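Home Products Parts Support My Tickets Sign out

Zirard Office Supply Support
Ticket subject: Trendik mesh desk organizer, top tray drops at left corner
Opened: Thursday, May 7, 2020
Status: Closed
Category: Desk storage / assembly and fit
Product: Trendik 3-tier stepped organizer, silver
Bought from: Zavala, Brerkley store

ORIGINAL REPORT

The top tray on my organizer will not stay level. The left back corner drops out of its corner piece when I pull the tray by its front edge. It does not fall all the way down. It hangs off the right side, and the left side rests against the upright rod. Anything small slides to the left and has to be picked out of the tray below.

I use the organizer on a workbench table for parts that are waiting for a label or a home. Switches, terminal blocks, cable ends, that kind of thing. No paper goes in it. I know it is sold for letters and folders, but the open mesh is good for parts, and I can see what is in it from any side.

It was fine when I put it together. The dropping started after I moved it from a shelf to the table. I carried it by the top bar with parts still in the trays.

What I have tried:
- Took everything out and pushed the tray back into place. It holds until the next pull.
- Turned the tray end for end. It does not fit that way because of the bent front rim.
- Tightened the two screws at the top bar. The left one was slightly loose. No change to the tray.

Please tell me if this is a part I can replace or if the frame is bent.

REPLY FROM SUPPORT

Thank you for the report. Please check the following in order and write back with the result of each. Empty the organizer first.

1. Set it on a surface you know is flat. Press down on each foot in turn. Note whether it rocks.
2. Measure the distance between the uprights, inside edge to inside edge, at the top bar and again at the table. The two should match.
3. Remove the top tray. Look at the plastic corner pieces from underneath for a split along the seam.
4. Check that the corner pieces on the left and right are the same height on the uprights.

Do not bend the rods by hand before you have measured. If the frame has gone out of square, bending at the top usually moves the problem down to the next tray.

UPDATE FROM CUSTOMER

Results:

Step 1. It rocks a little, front left to back right. I checked the table with a long level and the table is flat. I also turned the organizer around to be sure, and the rock moved with it.

Step 2. 195 mm at the top bar. 9 mm more than that at the table. I measured twice with a steel rule. The gauge of the rod makes it hard to get the rule square, but I would trust it to the nearest millimeter.

Step 3. No split that I can see. The left corner piece has a white mark on the plastic where it has been stressed. The right one has no mark.

Step 4. Same height on both sides, measured up from the table.

So the uprights are spread at the bottom. I think carrying it loaded did it. The weight was mostly in the bottom tray.

REPLY FROM SUPPORT

Those numbers explain it. The uprights should be parallel. When they spread at the base they also twist slightly, and the corner pieces no longer face each other. The tray then seats on one side only. The white mark on the left piece is from the tray rim riding on its edge.

Try this before we send parts:

1. Remove all the trays, top first.
2. Loosen both top bar screws by one full turn. Leave them in.
3. Lay the frame on its back on a towel.
4. Put a soft strap or a loop of cord around both uprights close to the base. Draw it in slowly until the distance matches the top.
5. Leave the strap on overnight.
6. Tighten the top bar screws with the strap still on, then remove the strap and measure again.
7. Refit the bottom tray first, then the middle, then the top.

Step 7 matters on this model. The bottom tray works as the brace for the base. If it goes in last, it gets forced between uprights that are already held by the other trays.

UPDATE FROM CUSTOMER

I can tell you I put it together the wrong way around the first time. The sheet in my box shows the trays numbered from the top, so I fitted them in that order. You may want to look at the sheet.

I did the strap overnight. I used a webbing strap with a cam buckle, and a folded dish towel under each rod so it would not mark the finish. In the morning, with the strap off, the base measured 3 mm wider than the top. Better, but still not even.

With the trays in, in the order you gave, it does not rock anymore. The top tray held through a morning of normal use and then dropped at the left again when I reached for something at the back of it.

I swapped the left and right corner pieces to see if the fault would follow. They are not handed, so they go on either way. After the swap the tray dropped on the right. So the fault follows the piece with the white mark.

REPLY FROM SUPPORT

Good test. That confirms the corner piece is worn, and the frame is probably within what it can tolerate now. A remaining difference that small will be taken up by the bottom tray.

We are sending a bag of corner pieces. Please replace both at the top, even though only one is marked. New and old pieces grip differently and the tray can creep toward the looser one. The parts will come from the Brerkley warehouse. There is no charge.

We have passed your note about the numbering on the sheet to Trendik.

While you wait, you can run the organizer without the top tray. Please do not carry it by the top bar with anything in it. If you need to move it loaded, hold it under the bottom tray with both hands.

UPDATE FROM CUSTOMER

Parts came. Fitting notes, in case they are useful to the next person:

- The old pieces were easier to get off after a minute with a hair dryer on low. Without heat I was worried about scratching the rod.
- The new ones go on with a firm push. You can feel them seat.
- Wipe the rods first. Mine had a film of dust and something sticky from old tape.
- I repeated the strap for one more night before fitting. The base and top now measure the same.

All trays are in, bottom first. I pulled the top one by its front rim from the left, the right and the middle, and it stayed put each time. I then loaded it with a bag of terminal blocks and pulled again. Same result.

I will leave it a week before I call it fixed.

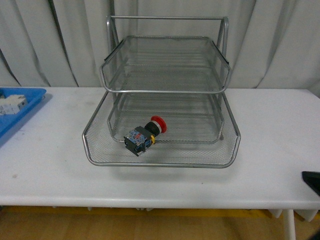

The organizer is back on the white table and I am sorting into it again. I changed what goes where. Light parts go up top, and anything with some bulk stays in the bottom tray, so at the moment that is where the emergency stop button is, on its side with the red cap up and the contact block still on the back of it. The bottom tray comes out furthest at the front, so I can get a hand in without touching the trays above. The small white pieces are in the blue tray at the left, and they can stay there until I have bags for them. I had been putting those in the organizer as well, and they were the ones I kept fishing out of the wrong tray.

One question before you close this. Can the middle tray be moved up a notch? I would like more room over the bottom one for taller items.

REPLY FROM SUPPORT

The middle tray cannot be moved on this model. Its position is set by the bends in the frame. If you need more height over the bottom tray, you can leave the middle one out. The frame does not depend on it, provided the bottom tray is fitted.

If there is nothing further after a week, we will close the ticket.

UPDATE FROM CUSTOMER

I will keep the middle tray in. It has been a week with no drops and no rocking. I checked the base again and it has not moved. There are spare corner pieces left over, and I have taped them to the underside of the table with the assembly sheet.

You can close it.

RESOLUTION

Cause: uprights spread at base after being carried loaded; top tray corner piece worn as a result. Trays originally fitted in wrong order.
Fix: base drawn in with strap over two nights, both top corner pieces replaced, trays refitted bottom first.
Parts used: corner pieces, one bag.
Follow-up: assembly sheet numbering reported to Trendik.

This site uses cookies to keep you signed in and to remember your open tickets. Accept Settings

Contact Support | Returns | Copyright 2020 Zirard Office Supply | Back to top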